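**Exchange semester budget: is 1,000 a month enough if I don't want to work?**

**pelmet_j** wrote:

I'm going on exchange in September for one semester and trying to work out what to save. My home university says 800 euros a month covers "a modest student lifestyle." The exchange coordinator told me to plan for 1,000. My parents think both figures are low. I won't have a job while I'm there and I want to take a few trips.

Rent in the Joter residence is 355 with bills included. Is that normal? The other choice is a private room through Flesiretti, and those seem to start a lot higher.

---

**oddsocks44** wrote:

355 is good. Take it. I was in Joter for a full year and the only extra I paid was laundry and the deposit. You get the deposit back if you clean the room and do the checkout form before you leave. Two people on my floor skipped the form and waited months for the money.

800 is fine if you cook. I spent about 60 a week on food and I wasn't careful.

---

**Tsakiris_fan** wrote:

Disagree on 800. It's fine for living there. It's not fine if you want to see anything. Everyone in my group had the same plan to travel cheap, and then the bus tickets, hostels and lunches added up. I ran out of money in the second half and stayed in my room while the others went to the coast.

Save more before you go. I'd rather have worked one more summer.

---

**oddsocks44** wrote:

You also ate out most nights, if you're who I think you are.

---

**Tsakiris_fan** wrote:

Three nights a week. That's part of being on exchange.

---

**myrto_tz** wrote:

I was there last year and kept a spreadsheet. Rent and food were predictable. What I missed was the first month: deposit, bus pass, residence permit fee, bedding, a pan, a phone plan. Bring a separate amount for that and don't count it in your monthly figure.

On Joter, the rooms are plain and the walls have marks, so take photos when you move in and email them to the office the same day. They tried to charge a friend of mine for scuffs that were there before her. If you end up in a private place, do the same.

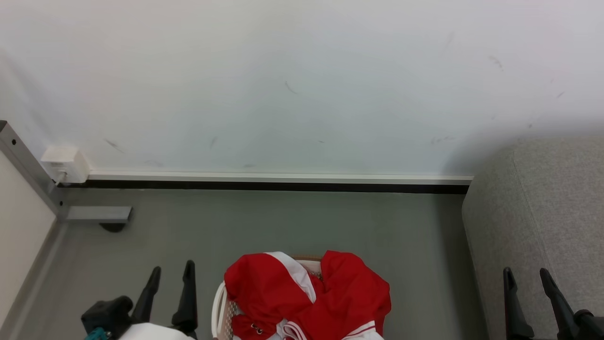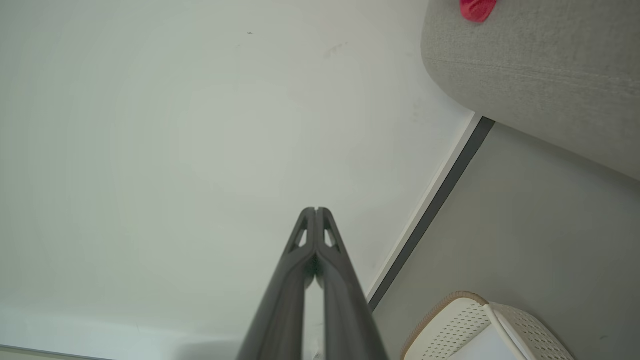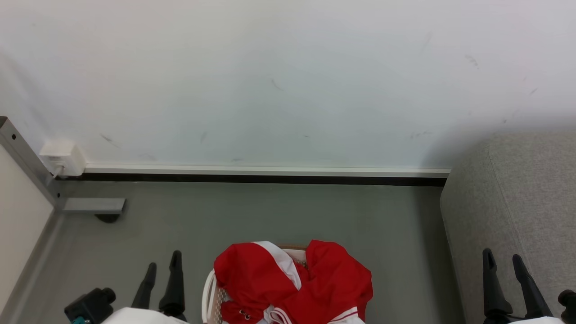 *Reading time for this thread: 3 min*

The office accepted my friend's photos in the end, but she had to ask four times.

Myrto Tzanetos
(exchange student adviser at Likwood, if you want to message me)

---

**pelmet_j** wrote:

Thanks. I hadn't thought about the first month at all. Does the grant arrive before you leave?

---

**myrto_tz** wrote:

No. Mine came five weeks in. The last part comes after you hand in your transcript, so don't plan to spend it while you're there.

---

**quillback** wrote:

Going against the others here, I'd look at Flesiretti too. Joter is cheap but it's a long ride from campus and the last bus is early. I paid more for a room in town and saved on taxis. I also met local people, and my friends in Joter mostly met other exchange students.

---

**oddsocks44** wrote:

The night bus runs now. And you don't need taxis if you leave when everyone else does.

---

**quillback** wrote:

It runs on weekends only, unless they changed it again. Check before you sign.

---

**pelmet_j** wrote:

I've applied for Joter and I'm going to plan on 1,000 a month, plus a separate amount for the first few weeks. If I don't get a place I'll try Flesiretti. Does anyone know how long the waiting list takes?

---

**Tsakiris_fan** wrote:

I heard back in two weeks. Call them if you don't, they don't really read the inbox.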